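Progress report no. 2, snack corner refresh, July 2025

Hi Mohsin,

You asked for something short on where the money went and how the Prirnent snack corner is coming along. Short was never going to happen, but I'll try to stay on topic!

## Spending so far

We've used $1372 of the grant. The biggest single chunk was $474 to Ledau for the clear acrylic display pieces, and then $141 for baskets and trays. Most of the rest was stock. I still have the last $300 in hand and I'd love to hold on to it until we've seen which snacks people really go for (I have a strong hunch, see below).

## The table

Back in May we were putting everything out in one long row, and the small stuff just disappeared behind the big stuff. The stepped stand fixes that. Candy bars get the top shelf, little packets go in the middle, and cookies sit down low where the box is easy to reach. I've been trying out layouts on the brown table before we settle on one, so things do get moved around a lot.
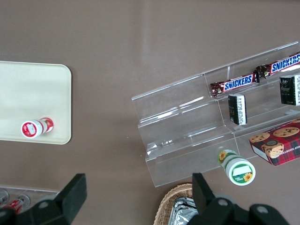

*Snickers on the top step, shortbread cookies on the lowest.*

The two cylindrical containers, the one with the red label and the one with the sunflowers, still don't have a proper home. They're small and they roll, and I keep changing my mind about them. My current plan is to give them a spot of their own on the cream tray and leave the shelves for flat things. If you have opinions, send them over!

Drinks were easier. We went with a clear tiered rack at the back, three Cokes up high and three in front, so you can read every label from where you stand. The sandwich goes on the tray in the middle, and the bagged snacks are grouped by color in the long white tray with the red edge. I'm really pleased with that one, it makes the whole left side look cheerful. The foil containers get a round wicker basket, and I'm saving the other basket for whatever Farouk sends us next.

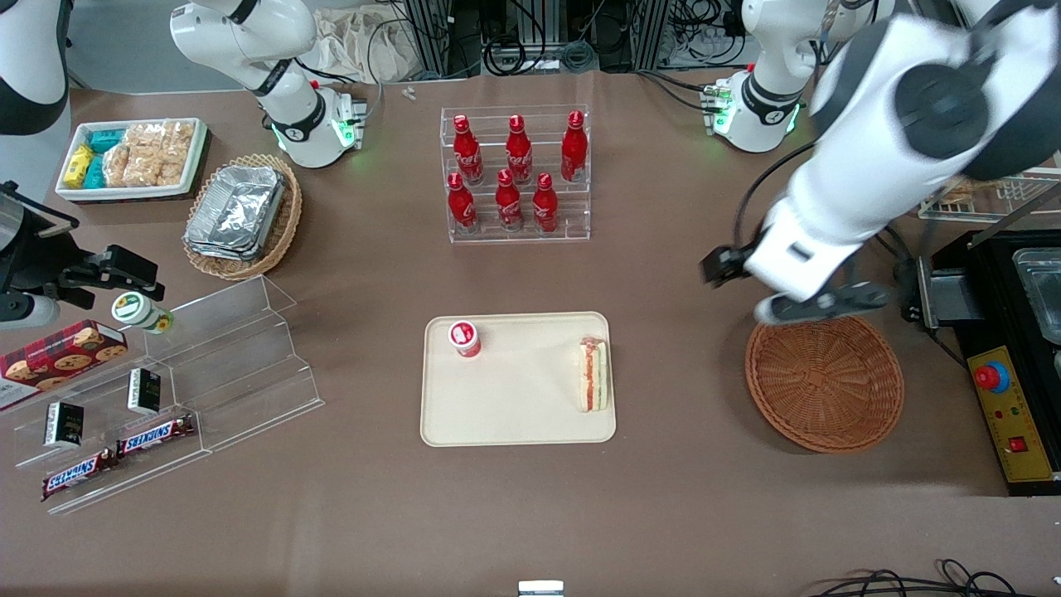

## What's next

- Pick the final layout and write it down so anyone can set the table up the same way.
- Get price cards from Omby (they've quoted, I just haven't said yes yet).
- Ask Ledau about a second stepped stand, a narrower one if they make it.
- Decide on sandwiches. One at a time looks a bit lonely, but they don't keep, so I'm torn.

I'll send receipts separately. Could you let me know if the $300 can carry over to the next period?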